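The desk tidy club

By half past three the corridor outside the robotics room at Dronbridge is a drift of school bags, and the noise from inside is mostly argument. Is a pen easier to pick up from the cap or from the barrel? Everyone has a theory, and everyone wants the controls first.

The club has 17 members this term, from Year 8 through to Year 12, and one arm, which they call Dvorak. It has a two-fingered gripper, a small camera at the wrist and a habit of sulking if the software is started in the wrong order. The students adore it.

Their big project is Storia, a program that learns to clear up a desk by watching people do the job by remote control. A student steers the arm through one small task, the computer saves what the camera saw and how the joints moved, and then the next student has a turn. So far they've logged 837 runs. It sounds like dull work, and for the first ten minutes I thought it was, until I had a go myself and couldn't get near a highlighter. After that I didn't want to give the controls back!

What makes it so absorbing is the wrist camera. You don't see the room the way you do from your chair. You see whatever the arm is facing, from very close, with the fingers poking up from below, and a bit of shine on a polished desk can be the brightest thing on the screen.

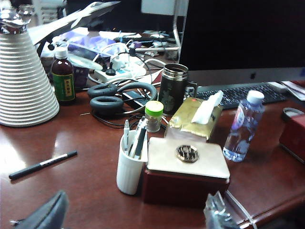

Tissue box, headphones, pens: an ordinary busy desk from the arm's point of view.
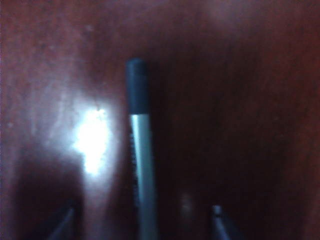
Learning from the misses

The members keep a logbook of every run that goes wrong, and it's the best read in the room. Glare gets its own section. So do cables, which the younger ones have started drawing as sea monsters in the margins. One entry just says "tissue, again".

They talk about these failures with real relish. A Year 9 student walked me through 52 bad grasps on a laptop, pausing each one to show where the fingers had started to close too early – and by the end I could pick the moment too.

In May the club takes Storia to the Gurnisia Cup, where each team gets a desk it has never seen and six minutes to put things back where they belong. Before then they want more runs with shiny surfaces, a spare power supply and, if the school will stretch to it, a second arm. They've already started fighting over what to call it.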